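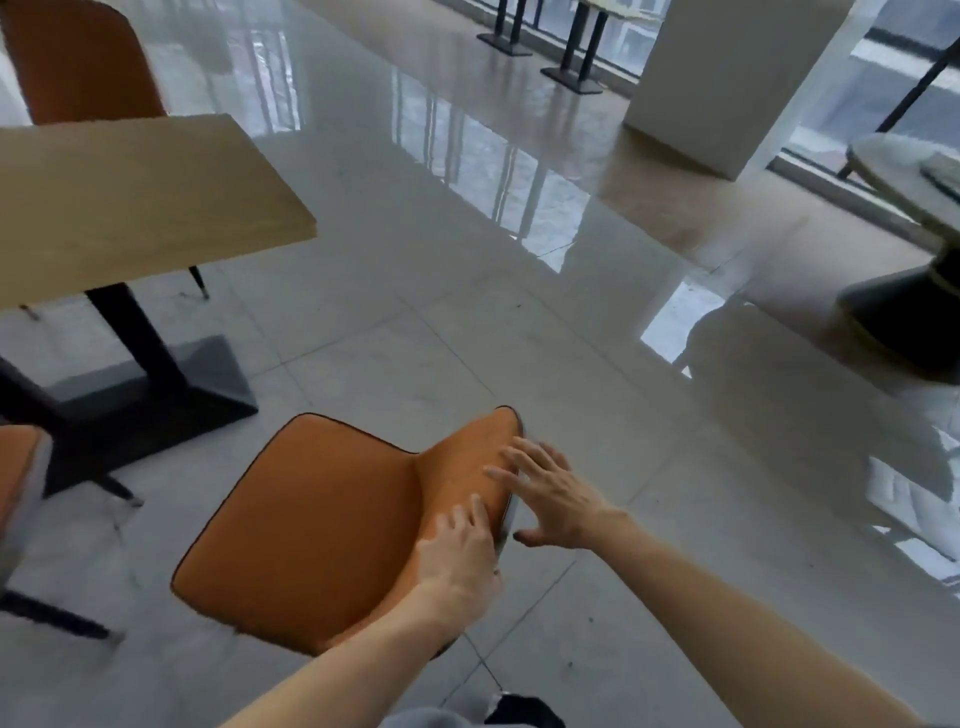

Lindsay Dining Room Refit: Progress Report for January

Prepared for: Dramville Community Fund
Prepared by: Wagner Godoy, site coordinator

1. Status

The furniture phase is under way. Tables and chairs have been delivered to the Lindsay dining room and are being set out by hand according to the revised floor plan. The wall and lighting phase was closed in the previous report and is not covered again.

2. Furniture in place

The tables have a rectangular top in pale oak tone on a black square column and a broad black square base plate. The single column was chosen over four-leg tables so that chairs can be pushed in from any side without hitting a leg. The base plates add weight, and two people are now assigned to every table move.

The chairs are upholstered in orange with dark piping along the edges and stand on slender dark legs. The finish has a smooth surface that can be wiped down, as asked for in the original request. The supplier, Girkico, delivered 122 chairs. The order was for 120 plus two spares, and the count was checked at the loading door.

3. Layout

The first plan placed the rows too close together near the kitchen hatch. With a person seated on each side, the aisle was too narrow for a serving cart. The revised plan widens this aisle to 4 feet and moves one row toward the windows. Chairs are lifted or tilted when moved – dragging is not allowed on the new floor.

Chair positions are set after the tables are fixed. Each chair is turned to face its table, then pulled back far enough for the backrest to clear the edge of the top. The working order is tables first, window side to hatch side, then chairs in the same direction. Setting out chairs before the neighboring table was fixed caused repeat work in the first two rows, and the order was changed on Saturday.

4. Open items

Floor glides. The glides supplied with the chairs are hard plastic. Felt glides have been ordered from Prukham and will be fitted row by row. Until then the room is not released for public use.

Table leveling. The floor has a slight fall toward the hatch. Tables in that area need shims under the base plate. Shims are on site.

Storage. The store next to the dining room holds 30 chairs when stacked to the limit given by the supplier. A second storage area is needed for events where the floor must be clear. The hallway closet has been measured and would hold a further 20.

5. Budget

Furniture costs are within the approved line. The felt glides were not in the original estimate and will be charged to contingency. No other transfer is requested at this stage. Invoices for the tables and chairs are attached to the financial return.

6. Next period

Complete the setting out, fit the glides, level the tables on the hatch side, and agree on the second storage area with the building office. A marked-up floor plan will be sent with the next report.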